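¿Ya pueden las máquinas ordenar una oficina?

La responsable de tareas domésticas de Corkar nos recibe a las 8 de la mañana, antes de que empiece el trabajo. La empresa es pequeña y quiere enseñar a las máquinas labores que en una casa o en una tienda hace cualquiera. Le pregunto directamente si ya saben hacerlas.

«Depende de qué llamamos saber», responde. «Doblar una toalla, sí, con paciencia. Colocar una silla en su mesa, a veces. Limpiar un baño entero, no, y no creo que lo veamos pronto.»

La silla le interesa mucho. Parece un trabajo fácil, pero tiene ruedas, gira, y cada persona la deja en una posición diferente. Para aprender este movimiento, el equipo lo hace primero con sus propias manos, llevando unas pinzas iguales a las que después usará el robot. En el mes de mayo grabaron 2209 repeticiones de varias tareas, y 169 fueron solamente con sillas. 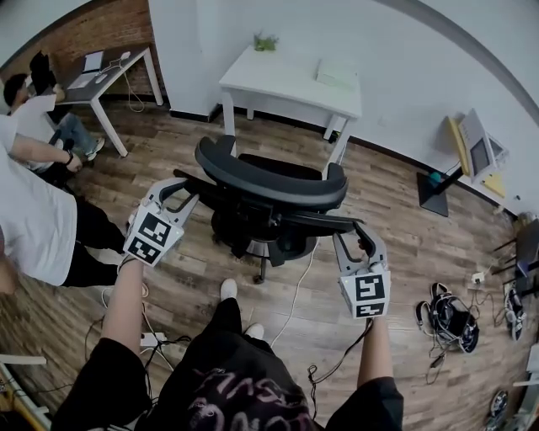 «Al principio agarrábamos siempre por el respaldo», cuenta. «Después vimos que el reposabrazos da más control cuando hay que girar. Una persona lo decide sin pensar. La máquina necesita muchos ejemplos, también de los malos.»

Le pregunto por los clientes. Troddale, una cadena de tiendas de muebles, le pidió una prueba para recolocar la exposición por la noche. El robot tardó alrededor de 930 segundos en un pasillo que un empleado termina en dos minutos. «Fueron muy amables, pero no firmaron», dice, y se ríe un poco.

Con Flornon, que alquila oficinas, la conversación sigue abierta. Allí no importa tanto la velocidad, porque las salas están vacías desde las diez de la noche.

¿Y en las casas? En este punto es más prudente. Hay alfombras, cables, juguetes, un gato que duerme donde quiere. «Mi madre me pregunta cada verano cuándo le llevo uno para planchar. Le digo que compre camisas que no se arruguen.»

Para el próximo año quiere probar cajones y puertas de armario. Las sillas, dice, todavía no están terminadas.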